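Garstead Packable Windbreaker review: the light jacket I keep reaching for

I own too many jackets. There's a rain shell that weighs as much as a cat, a fleece that sheds on everything, and a denim thing I wear twice a year. What I didn't have was a light layer for mornings that start cold and turn warm by lunch, so I picked up the Garstead hooded windbreaker in the peach-to-teal fade, the color they call Badholm. I've been wearing it for 3 months now and I'm pretty smitten!

The color first, because it's why I clicked on it. I was braced for something loud. Fades like this can look cheap when the two colors meet in a muddy stripe in the middle, and I've sent back a jacket for exactly that. On this one the change is slow and soft, and it goes with more of my clothes than I expected (gray jeans, black leggings, even a green skirt).

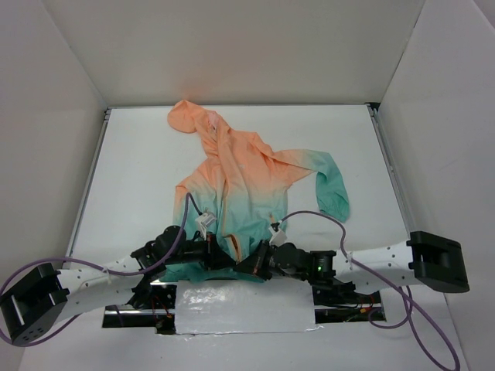 Garstead put a lot of thought into how the dye runs, and I only noticed it after a few days. My old Clondov jacket had a fade on the front and plain sleeves, like they ran out of ideas at the shoulder. With the Badholm the hood is all peach, the body slides down into mint, and the sleeve goes properly teal by the time it gets to the cuff. There's a little line of orange showing in among the folds too, and I love that bit of warmth against the green. It's a small thing but it makes the jacket look finished.

Fabric and feel

It's thin. If you want something to keep you warm standing still in December, keep looking. Over a T-shirt it takes the bite out of the wind, and over a sweater it's plenty for a dog walk or the school run. There's a slight shine to it, less than a classic track jacket, and it makes a soft swishing noise when you swing your arms. I got used to that by day two. My kids have not.

It does crease, and I won't pretend otherwise. Leave it in a heap and it will look like it's been in a heap. Ten minutes on a hanger in the bathroom while somebody showers sorts out most of it, and the rest falls out as you wear it.
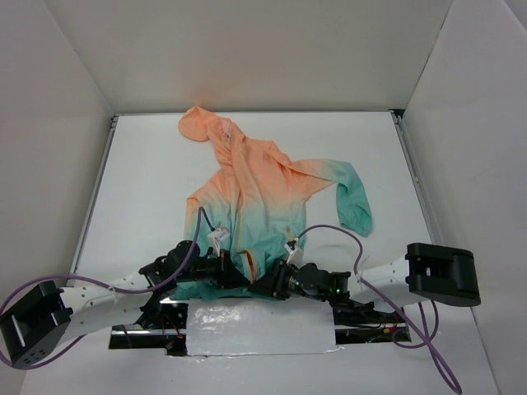 Badholm color, lying crumpled: peach hood, teal cuff, creases and all.

The hood is a good size, roomy enough to go up over a ponytail. I wore it along the lake path at Madigan on a really blowy Wednesday and it stayed put the whole way out. Coming back with the wind behind me it flipped forward over my eyes a couple of times, so a drawcord would be nice on the next version.

Washing it

Mine has been through the machine plenty, cold, inside out, with the zipper closed. I haven't seen any color move from one end to the other, and I was watching for it. I skip the dryer and hang it over the back of a chair overnight. By breakfast it's ready to go.
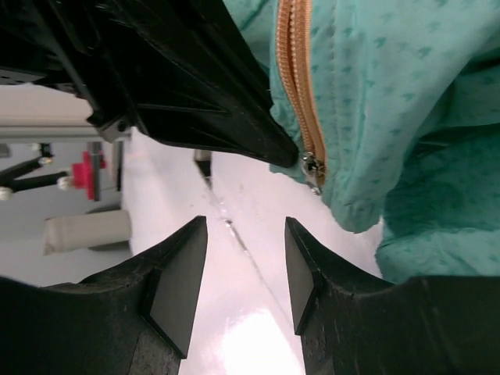

The zipper

I'm picky about zippers. A bad one ruins a jacket faster than anything, and thin fabric is the worst for getting chewed up in the slider. I've had it catch 2 times in all these weeks, both when I was rushing out the door, and both times it backed out with no snag left behind. It runs smoothly even with gloves on, though the pull could be a touch longer for my taste.

It's a pretty one, too. I'd have bet on plain teal to match the body, or basic black, and I'm so glad they went another way.
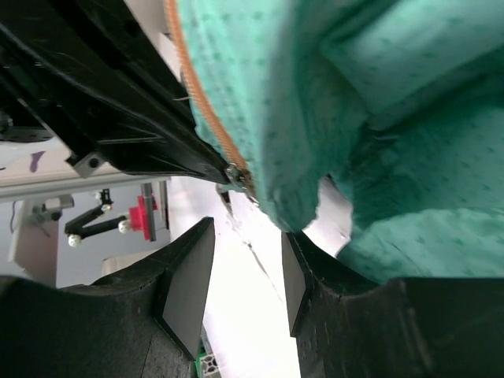 Orange-copper zipper tape and a silver slider, next to mint-green fabric with small darker dots.

Fit

I'm between sizes and went up one for layering. The sleeves are long enough that I can pull my hands inside, the body covers my waistband when I reach for a high shelf, and the shoulders sit nicely without pulling. If you only plan to wear it over a tee, take your normal size.

What I'd change: a drawcord in the hood, a longer zipper pull, and an inside pocket for keys. What I'd leave alone: everything to do with the color. I've already told my sister she can't borrow mine, and she's ordered her own a size down.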